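Home | News | Press | Contact

Standside questions "lifetime" claims on replacement switches

17 October 2020

Repair supplier Standside has today asked sellers of replacement electrical parts to stop printing lifetime claims they can't back up. The firm says the word has spread across catalogues with very little behind it.

In September, Standside wrote to 13 sellers and asked what "lifetime" meant on their packaging. Only 5 replied. One said it meant the life of the machine, another the life of the switch – a promise that a part will last until it stops lasting.

"I've been buying parts long enough to distrust a big word on a small box," said Damian Tokarz, who runs the Standside parts counter. "If a button has been tested, tell me how many presses, at what load, and who did the pressing. If it hasn't, leave the space blank."

Standside doesn't exempt itself. Its own Butel range carried the claim until this summer, and 200 catalogue entries have now been reworded.
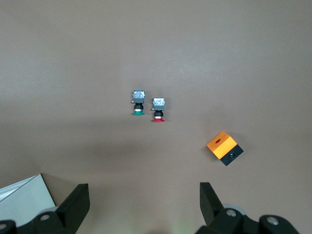

Customers who bought under the old wording keep whatever cover they were sold. New orders come with a plain 60-month guarantee, with the exclusions printed on the same page.

Two suppliers, Østergaard and Tadico, have said they will "look at the language". Standside would like to see a date for that, and will publish any replies it receives in full.

Press enquiries: Damian Tokarz, Standside parts counter.

Shares: 13 | Comments: 5

We use cookies to improve your visit. Accept | Settings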